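From: Edin Ristić
To: allotment-growers list
Subject: Re: Blight on the lower plots, and what to sow for next year

> I lost both rows of Lurow in four days. Leaves went brown at the
> edges, then black stems, then the smell. The plot next to mine had
> Prindent and it is still green. Is it worth lifting what is left,
> or do I cut the tops and wait? Also, does anybody on the list know
> if the seed people at Janevski still do the small bags?
> I don't want to buy a whole sack for 3 rows.

Sorry to hear about the Lurow. It went the same way on my side of the path, only a bit later.

Cut the tops now, right down to the soil, and get them off the plot. Don't put them on the heap. Then leave the tubers alone for a good two weeks so the skins can set. If you lift straight away you drag the tubers through whatever has dropped off the leaves, and you won't know which ones are bad until they go in store and take the others with them. Earth up any that are showing before you walk away.

When you do lift, pick a dry morning and leave them on top of the soil for a couple of hours. Anything with a brown, sunken patch gets eaten that week or thrown out. I check the sacks every ten days or so after that, by nose first. You will smell it before you see it.

On varieties, I have kept notes since we took over the plot. Last year I put in 30 Prindent and 26 Lurow, same bed, same muck, same day. The Prindent stood nearly a month longer. Against that, it is a dull potato. It boils well and holds together in a salad, but it makes a poor mash and the chips are worse. Lurow is the better eater by a long way, so I will go on growing it, but as an early, out of the ground by the end of June and small if need be. Blight can't have what is already in the kitchen.
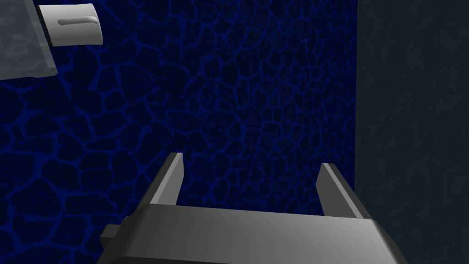 Lifting is the other half of it, and I think we lose as many to the fork as to disease. A fork put in close to the stem will spear the best ones every time. Go in a foot out from the row, push down at a slant, lean back, and let the whole clump come up before you touch anything. Then use your hands. Keep them wide apart, one either side of the clump, like the two grey fingers in the picture with the big gap between them, and bring them in underneath. Don't rake through with your fingertips. The skins on a first early rub off if you look at them, and a rubbed potato won't keep.

If the ground is as hard as it was at the top end last summer, water the row the evening before. Half a can per plant is enough.

Janevski do still sell the small bags, or did in the spring. They are not in the catalogue, you have to ring and ask for the net bags. I had mine in nine days. They come unchitted and some were no bigger than a walnut, but all of them grew. Order before the new year if you want Prindent, it sells out.

I would also like to try Droltumik next season if anyone will split a bag with me. It is a red maincrop, said to be fairly good in a wet year. I have only eaten it once, baked, at my sister's – dry and floury, which I like and my wife doesn't. I would take half and put in two rows at the bottom of the plot where the hedge keeps the air still. If it lives there it will live anywhere on the site.

One last thing on blight. Please, everybody, pull up your volunteers. I mean the odd potato plants that come up among the beans and onions from tubers missed the year before. They carry it over the winter and they are the first to go down. There were a good few on the empty plots by the water tank this year and no one had touched them. I took out those I could reach from the path, but the far ones are behind brambles and will want two people and a pair of loppers.

I have the old site letters in a folder, including the one with the rule about bonfires. For those who asked, the water meter read 1,133 when I looked at it. I will send the next reading when I have it.

Edin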